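Hiltar Issues Safety Notice on Grip Force Fault in Two-Arm Tabletop Cells

Software update and interim operating limits apply to all cells running Astudach control release 8 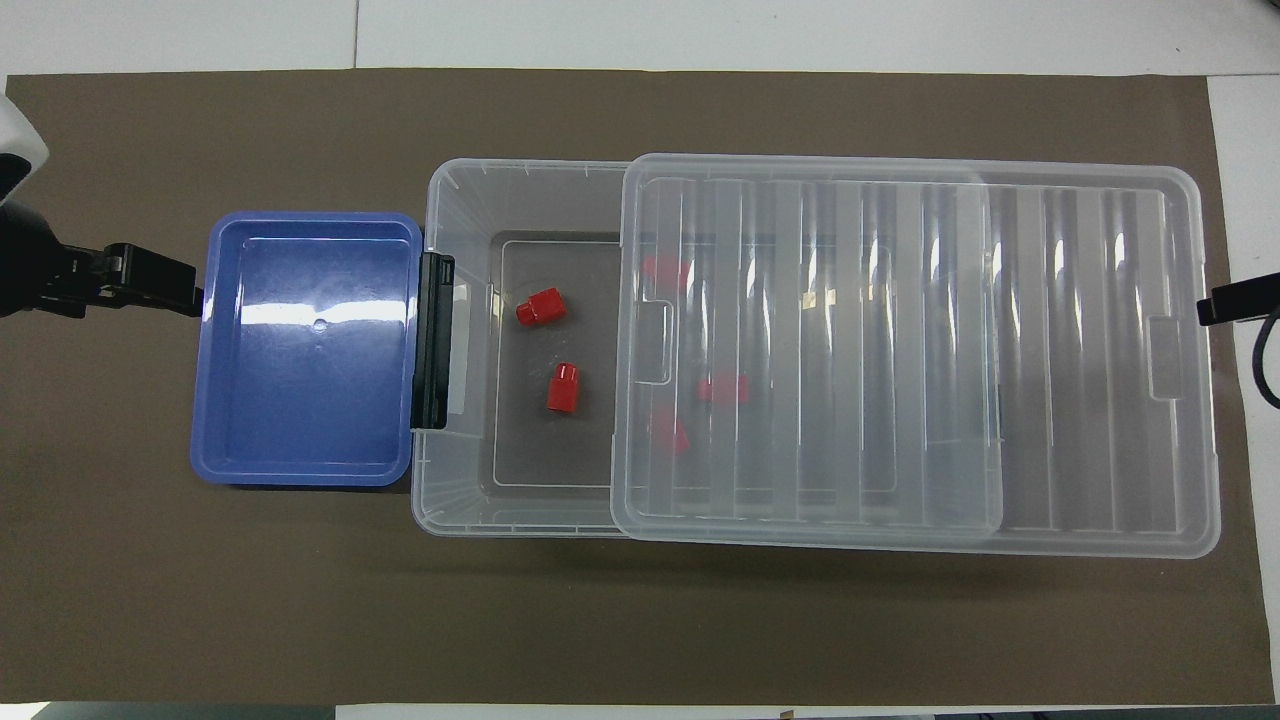

Hiltar today issued a safety notice for its two-arm tabletop cells after a fault was found in the way the Astudach controller handles grip force during lid removal. Under certain conditions the controller can hold one gripper at full closing force after the other arm has reported a stop. The fault affects tasks in which the two arms hold separate objects at the same time. In a typical task of this type, the left gripper is clamped on the rim of a blue plastic tray while the right gripper holds the edge of a clear lid, which is drawn to the right until the bin is partly uncovered and the red pieces on its floor can be reached. If the lid binds on the bin during this motion, the right arm is designed to stop and both grippers are designed to drop to holding force. In affected units the left gripper may not do so.

No injuries have been reported. Hiltar has recorded 23 occurrences, all at the Brulturance test site and all during repeated bin and tray work. In most of these the result was a deformed tray rim. In 2 occurrences the tray slipped out of the jaws and was pushed against the end of the bin, and the bin moved on the table before the operator pressed the stop button. The emergency stop circuit worked as designed each time.

Cause

The fault was traced to the message exchange between the two arm controllers. When one arm detects excess resistance, it sends a stop message and a force reduction message. The receiving controller acts on the stop message at once and places the force reduction message in a queue. In release 8, a timing change made to shorten the recovery period allowed the queue to be cleared before the second message had been read. The arm then stopped moving but kept its last commanded grip force. The status display showed a normal stop, and an operator had no indication that one gripper was still at full force.

The delay before the controller corrected the condition on its own was measured at up to 900 milliseconds in cells with standard settings. In cells where automatic recovery had been switched off, the condition remained until the operator cleared the stop.

Testing before release covered binding lids and blocked lids, but only with the second gripper open or idle. The combination of a binding lid and a second gripper under load was not part of the test plan. It has since been added, along with checks for trays and lids of differing stiffness.

Affected equipment

The notice applies to two-arm tabletop cells running Astudach release 8. Earlier releases use a different message sequence and are not affected. Single-arm cells are not affected. The release number can be read from the service page of the operator panel.

Interim measures

Until the update is installed, operators of affected cells should take the following steps:

Limit grip force on both arms to the low setting for any task that involves a sliding or snap-on lid.

Release all latch clips by hand and confirm that the lid moves freely before starting the cycle.

Keep hands away from both grippers after a stop, including the gripper on the arm that did not report the fault.

Press the emergency stop before removing a tray, lid or bin from the jaws. A normal stop is not sufficient.

Leave automatic recovery switched on.

Cells that cannot be run at the low force setting should be taken out of service for lid tasks. Pick and place work with open containers may continue under the existing operating instructions.

Corrective update

The update combines the stop and force reduction commands in one message, so that neither can be carried out without the other. It also adds a separate force reading for each gripper to the operator panel and blocks a restart while either gripper is above holding force. Installation requires a restart of both arm controllers and a new grip calibration. The update will be available to service partners in June. Cells covered by the Ok service plan will be updated during a scheduled visit, and other customers can request the package through their usual service contact.

Trays and lids that were in the jaws during a recorded stop should be checked for cracks and bent rims and replaced if damaged. Jaw pads should be inspected at the same time. Hiltar asks customers who have seen a similar event to keep the controller log and send it to the service desk together with the release number and the force setting in use.

About Hiltar

Hiltar builds tabletop automation cells for handling, sorting and packing small parts. The Astudach controller is developed in-house and is supplied with all Hiltar two-arm cells.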